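Robot Systems Selection – Handout 6
Case study: the Kivon tabletop pushing kit
May 2018

Purpose of this handout

In the lecture we dealt with purchase criteria for single-arm teaching cells. This handout applies them to one product on offer, the Kivon kit, supplied by Jemik. Read it before the lab session and bring the comparison sheet from Handout 5.

1. What is on offer

The kit is sold as an add-on for an arm the buyer already owns. It contains a rod end effector, a clamp, a collar, a set of coloured plastic blocks and a software licence for one workstation. The arm, the table and the working board are not included. Jemik quotes 1,709 euros for the basic version and 2,148 euros for the version with the extended licence. The hardware is the same in both.

The licence terms need care. The basic licence allows recorded arm paths to be replayed but not exported. Any course that intends to process paths in another program must take the extended version.

2. Type of task

Pushing is non-prehensile manipulation: the tool moves an object without grasping it. The robot controls the position of the rod, while the motion of the block also depends on friction, the point of contact and the shape of the block. A push directed through the centre of friction gives translation. A push to one side of it adds rotation.

The choice of blocks therefore matters more than their price suggests. A cylinder standing on its flat end offers the same contact from every direction. A cube has flat faces and corners, and a star has recesses in which a rod may lodge. A supplier who offers only cubes is offering an easier task.

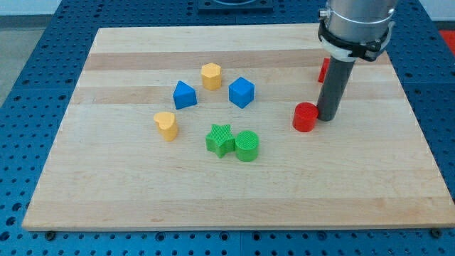 Fig. 1. Rod tool beside a red cylinder, with six further blocks grouped on the board.

3. Points for assessment

3.1 Tool. The rod has a rounded tip. Small tilt errors change the contact height less abruptly than they would with a sharp-edged tip. Against this, the rod carries no force sensor, and contact has to be inferred from the arm itself or from a camera. Ganar sells a comparable rod with a sensor, but without blocks or software.

3.2 Mounting. The clamp is tightened by hand tool and has no locating pin. Tool length must be measured again after each removal. Allow for this when estimating set-up time.

3.3 Working surface. Jemik specifies only "a flat, level surface". Wooden boards are acceptable for teaching, but friction along the grain and across it can differ. Students should record the board orientation with every run. If the board is changed, earlier friction values are void.

3.4 Blocks. Shape and colour should be considered separately. In Fig. 1 the hexagonal prism and the heart are both yellow, and the star shares its green with a cylinder. A detector that sorts by colour alone cannot tell such pairs apart. Surface texture should also be noted, as it affects both reflections and, if that face is placed downwards, friction.

3.5 Documentation. The manual runs to 82 pages. Installation is covered well. The chapter on calibration assumes a particular controller and is of little use with others.

4. Acceptance test

The test below follows Hyvönen's scheme as given in the lecture, shortened for a single tool.

Step 1. Measure tool length and enter it in the controller.
Step 2. Set the rod height above the board. The tip must clear the surface over the whole working area.
Step 3. Place one cylinder at the start mark and carry out 60 straight pushes of equal length and speed, returning the block to the mark each time.
Step 4. Record the end position after each push. Report mean and spread separately for the two axes.
Step 5. Repeat with the cube, first against a face and then against a corner.

Results from different shapes are not to be pooled. A run in which the rod touches the board is discarded and noted as such.

5. Questions for the comparison sheet

a) Which licence does your planned exercise require, and why?
b) What would a force sensor add to Step 3?
c) How would you separate tool error from variation in friction?

Reading: course text, sections on quasi-static pushing and tool calibration. The completed sheet is handed in at the start of the lab session.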